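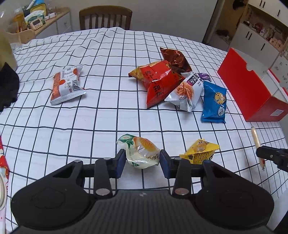
Snack packet on the checked tablecloth

Serkville Community Forum > Parks and Recreation > Galtdale Park Picnic Shelter

parksdesk_serkville
Posted March 19, 2022
The Parks Department invites comment on the proposed rules for the new picnic shelter at Galtdale Park. Under the draft, the shelter may be reserved by residents for a fee of $20 per half day. Groups larger than 46 would need a separate event permit. Written comments will be accepted here and at the front counter of Town Hall.

northbank_resident
The department is to be thanked for posting the draft in full. I must object to the fee. The shelter was paid for with public money, and residents were told in February that it would remain open to all. A first-come arrangement has served the Gavano Street tables well for years.

lwv1403
I respectfully disagree with the previous post. Families planning a birthday or a reunion need to know that they will have a place to sit. Twenty dollars is a modest sum, and the Gavano Street tables are regularly taken before 9 a.m. in summer.

northbank_resident
Modest for some households. Would the department consider waiving the fee for residents who request it?

parksdesk_serkville
A waiver is not in the present draft. The suggestion has been entered in the comment record. Please note that two of the tables would stay unreserved at all times under Section 4.

mill_road_walker
Section 4 does not say which two. If they are the ones on the Mäkelä Trail side, there is a step, and a person using a wheelchair cannot reach them. I ask that at least one unreserved table be on the paved side.

lwv1403
I support that request, whatever is decided on the fee.

parksdesk_serkville
The point is well taken. Staff will revise Section 4 to name both tables and will place one of them on the paved side. The revised text will be posted in this thread.

northbank_resident
Thank you. My objection to the fee stands, and I ask that it be recorded.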